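Touch up paint on steel planter boxes — do I have to strip it all?

Posted in Yard & Outdoor > Metal > Paint and finishes
21 Aug 2020

Got two big steel planters off a neighbor who moved. Heavy things, straight sides, no drain holes. Want them on the back patio for tomatoes next year. Problem is the finish. Previous owner brushed something on, white-ish, and it's coming off in flakes wherever a shovel touched it. Other parts you can't get a fingernail under it.

What I know so far:
— outside looks ok, a little chalky
— inside is bad along the top few inches
— a bit of orange rust at one corner weld, nothing soft
— no idea what paint, neighbor said "whatever was in the shed"

Can I sand the loose stuff and paint over, or does it all have to come off? A guy at the counter at Van den Broek wanted to sell me stripper, primer and two kinds of topcoat and it came to more than new planters. Also is it even worth painting the inside if it's going to be full of dirt. I have a corded drill, a palm sander and not a lot of patience. Need them off the driveway by January at the latest, my brother in law parks there.

Thanks — Zarken_Yard

Floor Declercq
Member, 1,157 posts

No you don't have to strip it all. People say that because it's the safe answer. You need to get back to paint that's actually holding, then blend the edge so it doesn't show as a step.

First though, old paint from a shed, test it for lead. Swab kit from the hardware store. Do that before the palm sander comes anywhere near it, and if it comes up positive, stop and post again because then it's a different job. You're growing food in these.

If it's clean:

Putty knife first. Push it under the edge of the flaking and keep going until it stops lifting. It will go further than you expect. Then 80 grit on the bare metal and 120 over the edge where paint meets steel, wide strokes, until you can drag a finger across and not feel a ridge. Wipe with mineral spirits, let it dry, then do the tape test. Cut a small X in the paint you're keeping, press duct tape on hard, rip it off. If paint comes with the tape that area isn't sound and it goes too.

Rust at the weld, wire cup in your drill. Get it to shiny or at least to dark and tight. Rusty metal primer on that spot only, regular metal primer on the rest of the bare stuff. I used the Edano gray one last time and it was fine, a bit thin, needed two coats. Any metal primer will do.

Inside: skip the topcoat. Prime the bare patches so it doesn't rust from behind, then line it. Pond liner or heavy plastic, stapling obviously won't work so fold it over the rim and clamp it with binder clips till the soil holds it. Trim after.

And drill drain holes before you paint. Half inch, four or five per box, prime the cut edges. Everybody paints first and then drills through it, me included.

Sorry for typos, on my phone in a parking lot.

GijsM_294

What Floor said but I wouldn't bother with liner. Mine have been bare inside for years. They rust. Who cares, it's a planter, it'll outlast me.

Only thing, white in full sun is good, don't go dark on the outside. Tomato roots cook.
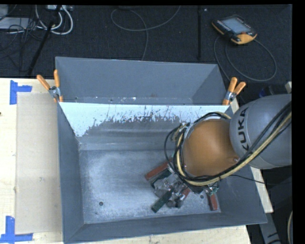

Filed under: Flaking paint / bare metal

Gijs Michiels
Sudenia, member, 581 posts

Going to disagree a little with both. When you get a ragged edge like that, with a wide scraped patch down to worn gray metal and scratches running through it, feathering by hand is a long evening. I'd take the whole panel down, just that one side, and leave the others alone. A stripping disc on the drill does it fast. The corners are where it sticks hardest so do those last with a scraper when you're already annoyed.

Don't use chemical stripper inside unless you can rinse it out properly. No drain holes, so where's the water going to go. Drill first, Floor is right about that.

Let primer cure a good while before soil goes in. Dry to the touch isn't cured. I give it 20 days, maybe overkill, but I rushed one in spring and it peeled off in sheets by the end of summer.

Also check the bottoms. Flip them over if you can get someone to help. Put them on bricks or feet so air gets under, otherwise they rust from below and stain the patio, and that stain does not come out of concrete. Ask me how I know.

Zarken_Yard

Ok thanks all. Swab kit first, then drilling. Will do one side the Gijs way and one side the Floor way and use whichever I hate less for the second box. Going with bricks, I have a pile.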